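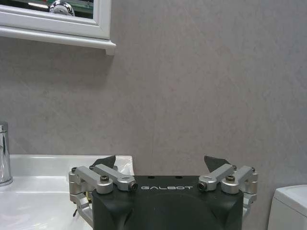
March 4, 2018

Woke at seven, cold in the house again. Put the heating on and went back under the covers for half an hour. Porridge, two cups of tea. Finished the crossword except for the bottom corner.

Did the accounts for the choir trip at the kitchen table. The coach is $754 for the weekend, which is more than last time, but Baldur says the driver's room is included. I still need deposits from Pouran and from Senad. Sent them both a message. Pouran wrote back right away and will bring a check to rehearsal. Nothing from Senad.

Walked to the river after lunch. The path past the boathouse is still closed so I went over the footbridge and back along the road, with mud most of the way. Saw Babatunde outside the bakery with his daughter. She is learning the cello now and carries it everywhere on her back. He asked whether we are doing the Fauré this spring and I told him it depends on tenors.

Practiced for an hour. The high entry on the second page is better if I breathe a bar earlier. The low part at the end is still weak and I marked it in pencil to ask about.

Mother called at six. Her knee is sore but she got to church. She wants the green casserole dish back. I have put it by the front door so I remember it.

Soup and toast for supper. Read two chapters of the lighthouse book and didn't care much for either. Dentist in the morning, then the post office. Need stamps and a padded envelope.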